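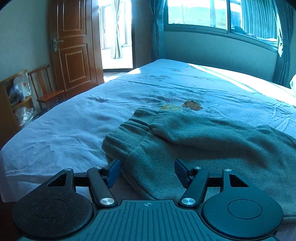
Reading time: 1 minute

Tulinlow residents are invited to contribute warm clothing to the winter garment collection, which opens in June at the Cheetham Street neighbourhood centre. The Nasus Housing Society received 452 items last year and hopes to add a further 200.

Fleece and other soft, brushed fabrics in muted colours such as grey-green are welcome, including pieces that show pilling. Garments should be laundered at home, spread out on a bed or other large flat surface, and checked along the seams and any elastic bands before they are folded.

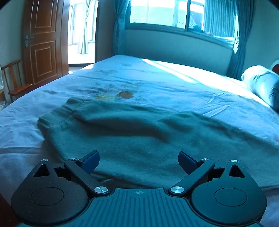

Items with a broken zipper or a small tear will also be accepted and passed to the mending group in Gultholm. Each household may bring up to 20 garments, in bags labelled by size. Bedding cannot be taken this year.

The centre will receive donations from 9 a.m. until 4 p.m. for 14 days. Enquiries may be directed to the front counter.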